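Ridside Should Say Yes to the Shade Fund

I have lived in Ridside long enough to remember when Egan Street had elms on both sides, and I am thrilled that the town is finally talking about planting it again. The proposal from Diane Lavoie would put 638 street trees in the ground over 5 years, starting with the blocks that have the least shade. I love this plan. I think it's the best thing to come before the council in a long time, and I hope it passes in July with room to spare.

Start with the money, which is where most of the grumbling comes from. The plan sets aside $900 per tree, and that covers digging, the tree itself, and watering through its first two summers. People hear that number and think of the $40 maple at the garden center. But a maple that dies in its second August is a waste of $40, and we have a whole row of those stumps outside the library to prove it. Paying for the watering is the smart part!
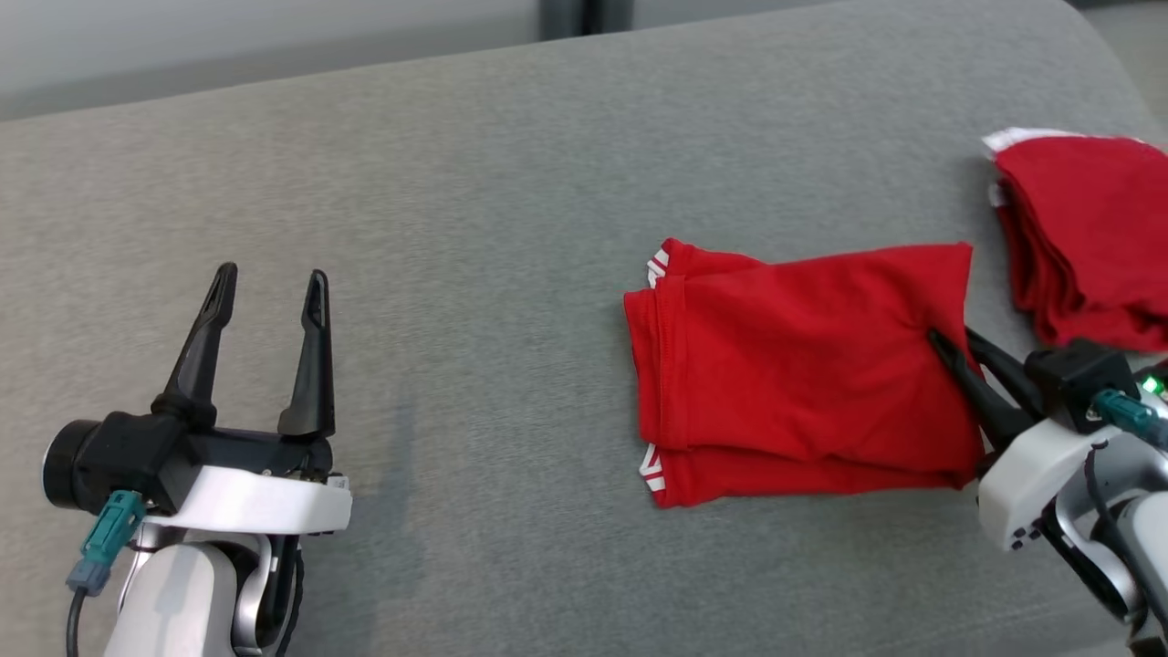 Then there's the question of where they go. The old planting lists favored streets where residents called and asked, so the blocks near the park got more trees while the apartments down by the Purnetti warehouse got none. Laurier MacDonald has run the bus stop survey down there for years, and his notes on afternoon heat should be required reading. Riders stand behind the stop sign pole for a stripe of shade. A few good oaks would change that corner completely — and the storm drain that backs up every spring would get some help too.

I do have one quarrel with the draft. It leans heavily on a single kind of pear that splits in ice storms, and I'd swap most of them for hackberry or bur oak. Rosine Tanguy made the same point at the last meeting and got a polite nod. She deserves a real answer before the vote.

Fix the species list, keep the watering money, and get going. The draft is at the town clerk's desk, and comments are open until the council meets. Mine went in this morning, two pages, mostly about hackberries.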